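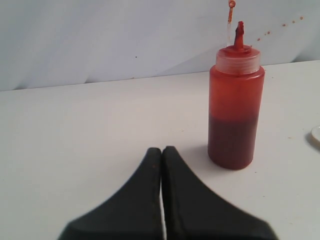 Fingers closed, bottle of red sauce just behind them, as the wrist camera gets it.

How I record squeeze bottle examples for a small arm

I've been teaching an arm to handle sauce bottles for a few months now, and people keep asking how I gather the examples, so I've written it all down. You'll need an arm you can steer by hand, a camera at the wrist, a second one looking across the table, and plenty of kitchen roll. I use a recorder called Nikby, but anything that saves both views and the joint positions with matching times will do.

1. Pick one job and write it as a single sentence. Mine is "pick up the bottle and squeeze a line onto the tray". If you can't get it into one sentence, split it up and record the halves separately.

2. Start the recorder before you move. I let both cameras run for a second or two with the arm still. My first set in Stiltance had no still part at the beginning, and trimming it afterwards was miserable.

3. Drive slowly, but don't stop and start. Every little pause you make gets learned (mine used to hover over everything like a nervous wasp). If you fluff the grasp, back off, try again and keep recording - a few recoveries are well worth having.
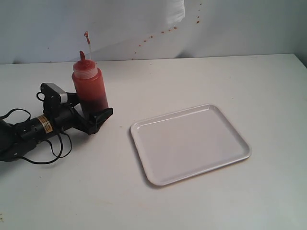
Side views are where I do most of my checking. I go through them at quarter speed and ask whether I can tell what the fingers are up to without help from the wrist camera. With the tip of a finger low on the right-hand side of the bottle like that, I can see the point of contact nicely, and the tray still has clear space to itself further right. If the forearm hides the contact in most of your clips, move the camera and start again. Yes, all of them!

4. Change one thing between takes. Slide the bottle a hand's width, or turn the tray a little, or swap in a fuller bottle. I do 49 takes and then have a cup of tea.

5. Label as you go. I use three tags: good, recovered and bin. Sauce in the wrong place doesn't mean bin, by the way. If the arm did what I asked and the sauce misbehaved, it gets its own note and stays in.

6. Sort before you train. My last batch was 1,858 takes and I kept 1,565. I hold back 512 of those for testing and train on the rest, which is a bigger slice than most people would spare, but I like a test I can trust.

Back up the lot before you wipe the recorder's drive. I keep one copy at home and another on the old Durkomitz box under the bench.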